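Flurkell Kitchen Utensil Sorting Set: data card

Version of 31 Dec 2021
Prepared by Catherine Cairns. Reviewed by Dexter Barredo.

Summary

The Flurkell set records the sorting of kitchen utensils into two shallow trays on a plain white table. It was compiled at the Palomdale site as part of the Drorum programme on household storage. The material concerns small, long items of the sort kept in a kitchen drawer: spoons, knives, a ladle and similar pieces. Plates, cups and pans are outside its scope.

Contents

The set is divided into 23 sessions. Of these, 16 are intended for general use and the remainder are held back for checking. Each session folder contains the still pictures, a plain text note of the task given and a list of the utensils issued for that session. File names follow the order in which the pictures were entered in the register, and users should not take them as a guide to the order of events.

Trays and utensils

The trays are pale, rectangular and round-cornered, with a raised rim. They are set lengthwise, one behind the other, and are referred to throughout as the rear tray and the front tray. Utensils are laid along the length of the tray. Finishes were mixed deliberately, so that a tray may hold black, copper-coloured and teal or blue pieces together.
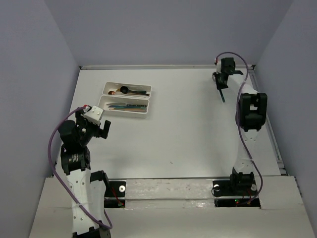 The names used in the utensil lists are everyday ones. "Spoon" covers any item with a bowl, apart from those entered as "ladle". "Knife" covers any item with a blade, whatever its colour or handle. Where the person making the entry could not settle on a name, the item is entered as "utensil" and its colour is given. Such entries have been left as they stand, and users are asked not to replace them with a guess.

Placement terms

An item is recorded as "in tray" when its whole length lies within the rim, and as "resting" when any portion of it lies on the rim. An item on the table surface is recorded as "loose". The direction of a loose item is given by its bowl or blade, read from the front of the table. Items that overlap are each given their own entry, with the upper one listed first.
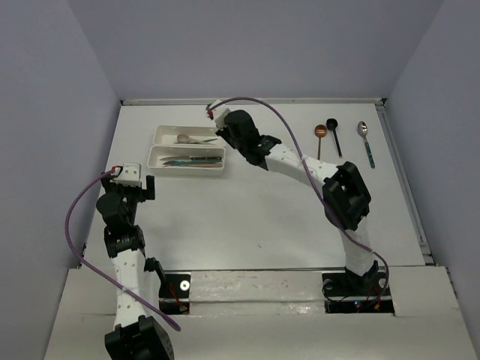
Spacing between loose items is not measured. An earlier draft of the register included distances in centimetres, but the figures differed too much from one reader to another and were withdrawn in May. The columns remain in the older register sheets and should be ignored.

Known limitations

Thin handles lying side by side are difficult to tell apart, particularly where one is partly covered. In 14 sessions at least one entry was changed at review for this reason. Colour names are also a matter of judgement. Teal, blue and green were used by different readers for what may be the same handle, and the entries have not been made uniform. The set should not be used as a source of exact colour values.

Access and corrections

Copies are issued by the McIver records office on written request. Corrections should quote the session number and the line of the utensil list concerned. They are considered by the reviewer and, where accepted, entered in the change log with the previous wording retained.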